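Household Reference > Textiles > Bedding > Fitted sheet

Contents | Origins | Construction | Sizes | Folding | Laundering | Colour | See also

Fitted sheet

A fitted sheet is a bed sheet whose corners have been sewn into pockets and whose hem is elasticated, so that it grips the mattress beneath. It is distinguished from the flat sheet, which has no corners to speak of and must be tucked in by hand, and which has never forgiven the fitted sheet for its success. In most British homes the fitted sheet is the bottom layer of the bed, with a duvet on top and very little in between.

Origins

Before fitted sheets, a bottom sheet was a plain rectangle held in place by folding. The approved method, known as the hospital corner, was taught in nursing schools, barracks and boarding schools, generally by people who checked. It produced a flat, tight bed that took some effort to get into.

Sheets with shaped corners were sold well before elastic was added to them. The early sort fitted one mattress exactly and all others not at all, and tended to split at the seams on the first hot wash. Elastic made the arrangement more forgiving, and the spread of the duvet finished the job, as a household that had stopped tucking in the top of the bed saw little reason to go on tucking in the bottom.

The Lallthorpe mill, which had made flat sheets for the hotel trade, was slow to accept this. Its trade catalogue went on calling the fitted sheet "the novelty sheet" for years after it had become the best-selling line in the building.

Construction

The usual fabrics are woven cotton, cotton and polyester blends, brushed cotton, and jersey. Jersey is knitted, stretches in every direction and feels like an old T-shirt, a fact its makers put on the packet as a selling point.
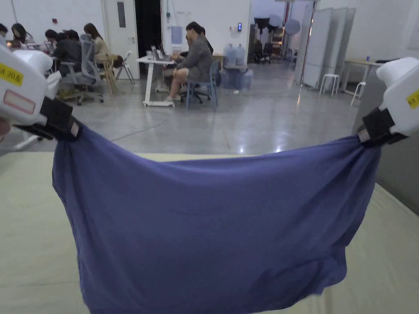 Corners and elastic

Each corner is made by cutting a square from the cloth and joining the two cut edges, which gives a pocket as deep as the square. Elastic may then be run through the hem all the way round or only across the corners. The second way is cheaper and is the chief reason a sheet lets go at four in the morning, always starting with the corner furthest from the person who is awake.

Elastic fails before cloth does. Heat is the main cause, age the other, and a sheet with dead elastic is usually kept for decorating.

Sizes

Sheets are sold by the width and length of the mattress, with depth given separately or left as a surprise. British single, double and king sizes do not match their continental namesakes, and a buyer who ignores this will own a sheet that fits a bed in another country.

Depth has caused more trouble than width. As mattresses grew thicker, standard pockets stopped reaching underneath, and "deep" and "extra deep" sheets were brought in. No two makers agree on where one ends and the other begins. A survey of 2,796 households carried out by the retailer Wanigasekara found that 63 per cent did not know the depth of their own mattress. A further question, on whether they had ever measured it, was dropped after the pilot.

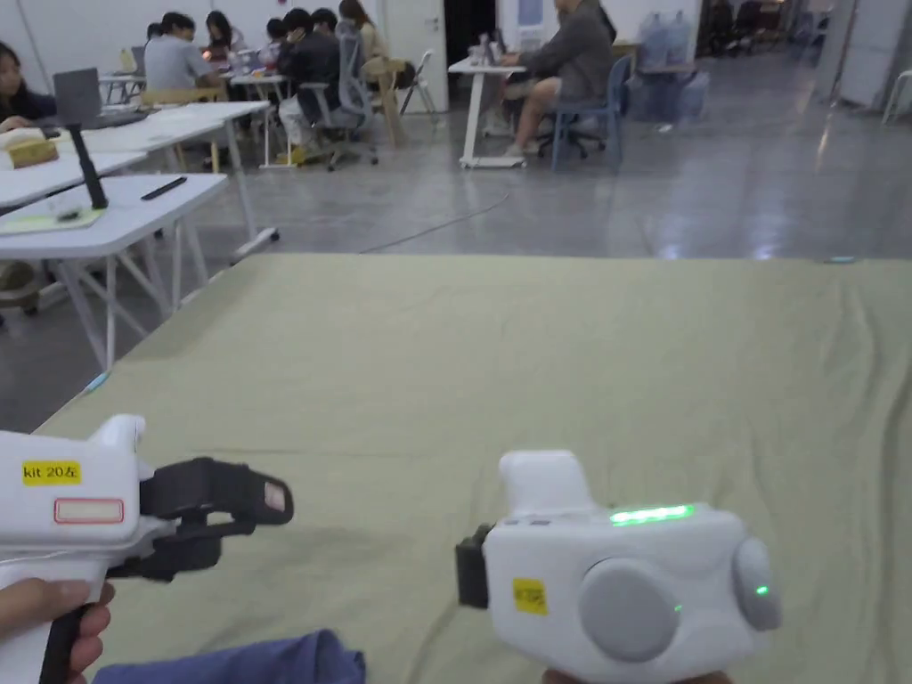
The same survey asked how many fitted sheets were kept per bed. Answers ran from one, washed and dried the same day with an eye on the weather, to 6, of which two were generally liked.

Folding

The fitted sheet is widely held to be impossible to fold. It is in fact merely annoying to fold. The common method is to put one hand inside each of two neighbouring corners, bring them together, turn one pocket over the other, and repeat with the remaining pair. The nested corners are then laid on a flat surface, the elastic edges are folded inwards to make a rough rectangle, and the rest follows as for any other cloth.

Lutfa Siddiqui, whose handbook The Airing Cupboard is the standard work and very nearly the only one, lists several methods and recommends the shortest. She also sets out what she calls the Usmont fold, named after the guest house where she learned it, in which the sheet is rolled into a ball and pushed to the back of the shelf. She notes that sheets stored this way came to no harm.

With two people the job is quicker, though they need to agree beforehand which way is inwards.

Laundering

Fitted sheets trap other things in the wash. The pockets open as the drum turns and collect socks, pillowcases and the occasional tea towel, all of which come out wet and tightly wrapped when the rest of the load is dry. Doing up the buttons on a duvet cover helps with the duvet cover. For the fitted sheet the only known remedy is to wash it by itself, or with one other sheet.

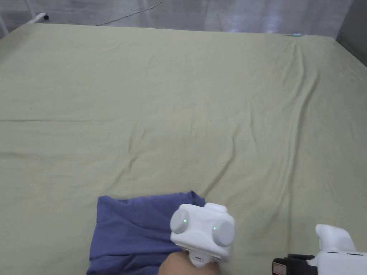 Creasing is a smaller matter than it used to be. A sheet put on slightly damp will pull flatter over the mattress, and most of what remains is hidden by the duvet. Ironing is possible on the flat middle part and becomes unrewarding towards the corners. The Prileck Laundry Guide, in its 69 pages, gives the ironing of fitted sheets a single sentence, and the sentence is "Optional."

Colour

White was once the rule, as it could be boiled. Pale greens, blues and greys came in with lower washing temperatures and now fill most of the shelf. Dark sheets show lint, pale ones show tea. Sets are dyed together but seldom washed together, so the bottom sheet usually fades ahead of its pillowcases.

See also

Flat sheet; Hospital corner; Mattress protector; Valance (decline of)

Contact the editors | © Household Reference | Back to top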